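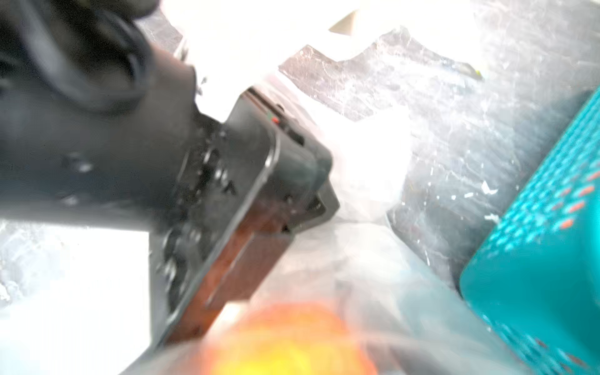 Anyone know why a bike stays up with no rider? Pushed my kid's old one across the lot in July, let go, it went 40 feet before it tipped. I always heard gyroscope, wheels spin so it cant fall. But the wheels weigh nothing. Keep looking at that thick black cable, how it loops over and bends back in a curve. My brake cable does the same, wonder if cable stiffness holds the bars straight at all?

Gravine
Posted Dec 1, 2019
Cable does next to nothing. It's trail. Front tire touches the ground behind the steering axis, so it works like a shopping cart caster. Bike leans left, wheel turns left, bike comes back under itself.
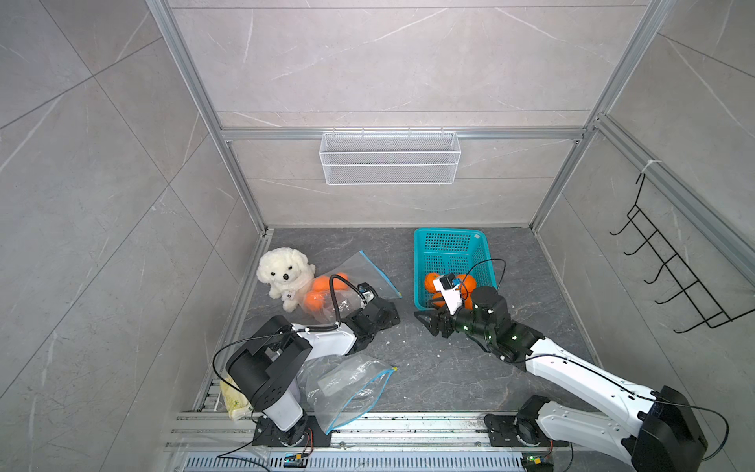 Also speed. Mine needs more than 5 mph or it just flops over.

Rana
Disagree, trail isn't the whole thing either. People have built bikes with no trail AND the gyro cancelled out, and they still stayed up. Weight up front matters, where the mass sits.

Gravine
ok but on a normal bike its mostly trail. Try riding with the fork on backwards

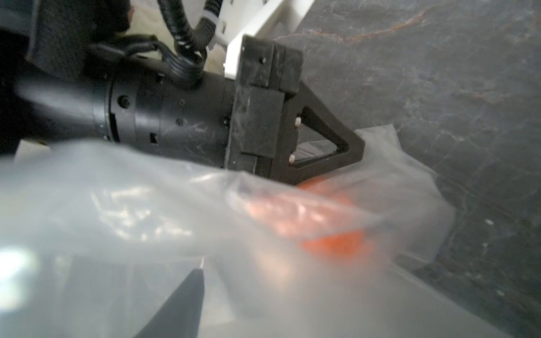

Lasto
Did that at 13. Twitchy as heck but I rode it home fine. So no, not sold on mostly.

Zastorier
So which is it lol. Gonna pull the cables tonight and push it again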